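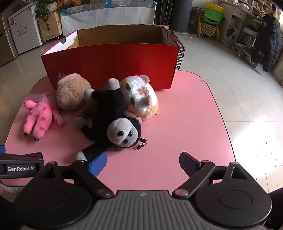
Flendstead Parents Board > Things To Do > Clubs and classes

Rasside animation course for 9 to 12s, any good?

marrowfat_mum
9 May 2020
Has anyone's child done the stop motion course with Rasside? My daughter was down for the real one at the arts centre in August and they've now emailed to say it's going online, six sessions, same tutor, same price. She is ten and has watched every behind-the-scenes clip going. I am less sure. The whole appeal was that somebody else's carpet would get the plasticine.

gatepost
My two did the in-person version last year and loved it. Tutor was Orlando Alvarado, who is very patient and talks to them like colleagues. They came home saying "continuity" a lot. Can't speak for online.

Brindle77
Same price?? For a video call?

marrowfat_mum
Same price. They do post you a lamp.

Brindle77
I have a lamp.

tuppenny_rice
We're on the spring one now, three sessions in, so I can report from the front. It's better than I thought it would be. They get forty minutes together on the call, then go off and shoot for the rest of the morning, then come back and show each other. My son has made a film of 710 frames in which a potato leaves home. It lasts just under a minute. He has explained to us that it is the first part of three.

The bit I'd warn you about is space. You need a surface that stays exactly as it was overnight, and in our house that turned out to be the one we eat off. We've been having tea on our laps since Easter.

gatepost
710 for one potato! Mine managed 1055 but there were two of them and they weren't speaking by the end.

Old Kettle
I'll be the miserable one. You can get a free app and a library book and do all of this for nothing. Ours is self-taught and has just put in for the Zikuseck young filmmakers thing. What are you paying for, really?

tuppenny_rice
Forty minutes when I'm not the one being asked why the potato looks blurry.

Old Kettle
Fair enough.

harebell_lane
I don't agree with Old Kettle on this one. We tried the app and book route and it lasted until the first time the phone got knocked. What made the difference with the course was having other children waiting to see what she'd done. She'd have packed it in otherwise. She reshot an entire walk because a boy called Tello's Fan Club (his screen name, I assume) said the feet slid about. She'd never have taken that from me.

Old Kettle
Who's Tello?

harebell_lane
A snail. He was in last year's showreel. Apparently quite big among the under-twelves.

marrowfat_mum
This is all useful, thank you. Two more questions. Does it need a proper camera, and do they have to make their own characters? Mine can't draw or model for toffee and gets upset about it, but she's good at stories.

tuppenny_rice
Old phone is fine as long as you can prop it up. We've used a tin of chickpeas and an elastic band. Lock the exposure or whatever it's called, otherwise it flickers every time a cloud goes over. The tutor shows them how in session one, and then shows the parents again at the end, more slowly.

Characters can be anything. Soft toys are a pain for walking because they flop, but lots of them used toys and just moved them along in little hops. One girl did a court case entirely with cutlery.

gatepost
The cutlery one was excellent. The ladle got off.

Brindle77
Still stuck on the price. Does anyone know if there's a sibling discount? Or a discount for people who own a lamp?

gatepost
There was a sibling rate last year. You have to ring, it isn't on the form. And there are some free places for anyone who's had their hours cut, they were quite decent about it when I asked on behalf of a neighbour. No paperwork to speak of.

Brindle77
That's good to know, and I'll stop moaning. For a bit.

Old Kettle
Is there a showing at the end or do you all just get sent a file?

tuppenny_rice
Online showing, everyone on mute, which with that many grandparents is wise. They're hoping to put them up on the big screen at the arts centre once it reopens. It has 600 seats so the potato may not fill it.

harebell_lane
We'd come.

marrowfat_mum
Right, I've booked her on. She wants to know if she can start early. She has already told me the sideboard is now a harbour and I'm not to dust it.

Old Kettle
I'd have paid the full price for that alone.

Brindle77
Rang them. There's a sibling rate. I am now the owner of two places and, shortly, three lamps.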